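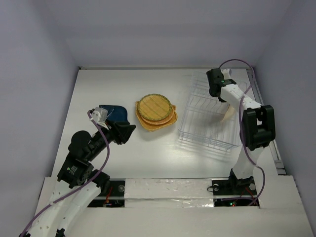
Dish rack task: 200 corrections beat 1000 extra demos

kilurine_bot
Tue 10 February

So excited about this one! Our two-arm setup at Preltano has been learning to put woven trays into a wire rack, and in October we were completely stuck. We had 4000 plain demos and the policy still fumbled the slots. Then we tried short corrections: let the policy run, take over when it drifts, and train only on the takeover part.

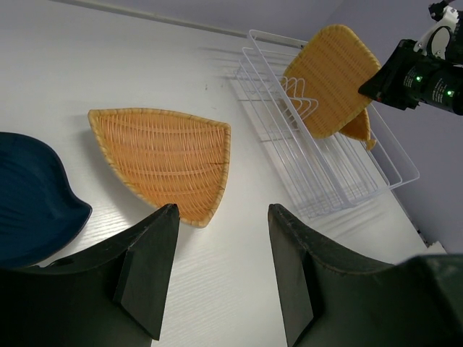 Wrist view, one tray on the table and another up in the rack.

With 200 of those we beat the run where we added 1000 full demos (same network, same training time). I really didn't expect the gap to be that big!

slotmachine
Cool result, but I don't buy the comparison yet. Your corrections all come from the hard part. Pick 1000 demo clips from the hard part too and then compare.

kilurine_bot
Fair, and that run is in the queue. I still think the takeovers carry something extra, because they start from the policy's own mistakes. A tray seen nearly edge-on from the wrist is tough,
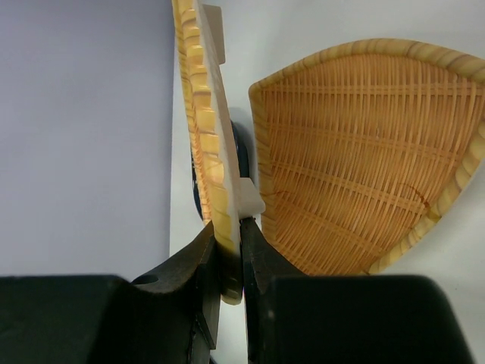

and people driving the arms by hand hardly ever get into the bad angles the policy finds for itself. Clean demos just don't cover them.

Skullcombe
Agree with kilurine here. We saw the same on Shetty, only with cups. How many test trials though?

kilurine_bot
33 per policy, shapes mixed. The rectangular trays get their own row in the table.
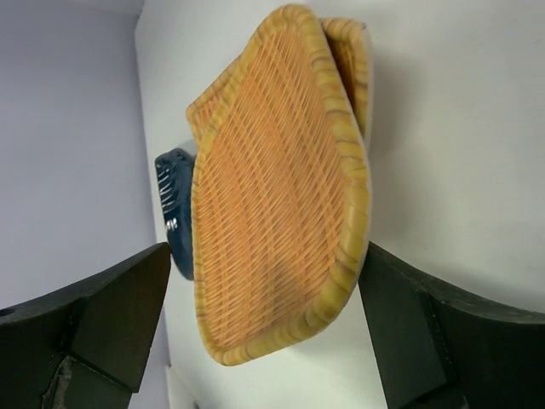
Re: Dish rack task: trial counts

slotmachine
33 is thin for a claim like that. Post the failures by type and I'll happily change my mind.

kilurine_bot
Will do, spreadsheet goes up tonight!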